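Automation & Robotics | Standards & Practice | Feature

Search articles, people, companies
Search

Writing the rules for soft goods

Most written guidance on robot gripping assumes a rigid part. Force limits are set for a known shape, the contact area is fixed, and slip is treated as a fault. Clothing and bedding meet none of these conditions. A jumper has no fixed outline, its stiffness changes across its width, and a grip that holds a hem will miss a folded sleeve.

Vendance, which collects handling data for makers of domestic and laundry robots, has spent the past two years writing its own code of practice for the work. The document, known in the company as Irkar, is in its third revision and came into force in April. It covers hand-held grippers only, where a person moves the tool and the record is later used to train a machine.

Scope and definitions

Irkar applies to garments, bed linen and towels. Upholstery and footwear are excluded. The code defines a "grasp" as closure of both finger pads on fabric with no hard surface between them, and an "episode" as everything from the tool entering the work area to its withdrawal. An episode may contain several grasps but only one garment as its subject.

Naveed Jadoon, who edited the current revision, regards the definitions as the most useful part. Earlier batches had been labelled by three offices using different meanings of "fold", and a review of 2,504 episodes found 139 that could not be assigned to any class. All were withdrawn.

"We had one office calling a turned-back cuff a fold and another calling it a crease," Jadoon says. "Both were consistent. They could not be merged."

Grip and closure

The code asks for pads that are flat, narrow and parallel at closure. Pad facings must contrast in colour with the body of the tool so that contact can be checked in review. Facings are inspected at the start of each session and replaced after 2,000 closures, or sooner if an edge has lifted.

On knitwear, the operator must take a fold of fabric in preference to a single layer. Single-layer grasps on open stitches were the main source of snagging in the second revision, and a pulled loop ends the garment's use as a subject. The fold should stand clear of the surface beneath before the pads close, and the pads should meet it square on. Dragging with the pads half closed is prohibited.

Shabnam Awan, who trains operators at the Hemmin site, teaches the knitwear clause on its own, after woven cotton has been passed. New operators tend to close too early. Her exercise is to raise a ridge in the fabric, stop, and look along it before closing.

Surroundings

Earlier practice called for a plain covering under every garment. The third revision dropped this. Homes contain patterned bedding and overlapping cloth, and a machine trained only on plain sheets performs poorly where the edge of a garment has to be found against a print.

Irkar now requires a share of episodes on patterned surfaces, with pillows or other bedding left in place. Garments may be partly covered. The surface must be entered in the session record as plain, patterned or mixed, and a light garment on a light ground is flagged for second review. Furniture is not moved to suit the tool.

A cable-knit sweater on a floral bedspread falls under both the knitwear and the patterned-surface clauses. The folded edge is held between the blue-faced pads, and the top of the garment is tucked beneath the pillows.

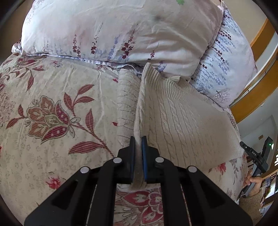
Review and rejection

Each episode is checked by someone other than the operator. The reviewer records whether the grasp meets the definition, whether the fabric was dragged, and whether the subject remained identifiable throughout. A failed check on any one of these removes the episode. There is no partial acceptance.

Laiba Siddiqui, head of quality at Cemar, a data buyer that has adopted the code for its suppliers, considers the rejection clause too strict for small batches. Cemar sets a minimum of 700 accepted episodes per fabric class, and thick knits reach that figure slowly. She has asked for a category in which a dragged grasp may be kept if it is labelled as such.

Jadoon opposes the change. A labelled fault can lose its label when data sets are combined, he argues, and the receiving party has no means of restoring it. Siddiqui's proposal is down for discussion at the next working meeting, together with a draft annex on stretch fabrics and a request from Hemmin to allow left-handed closure records to be filed separately.

Until the annex is agreed, stretch fabrics are handled under the woven cotton clauses, with the drag prohibition unchanged.

Last updated: Tuesday, 10.40am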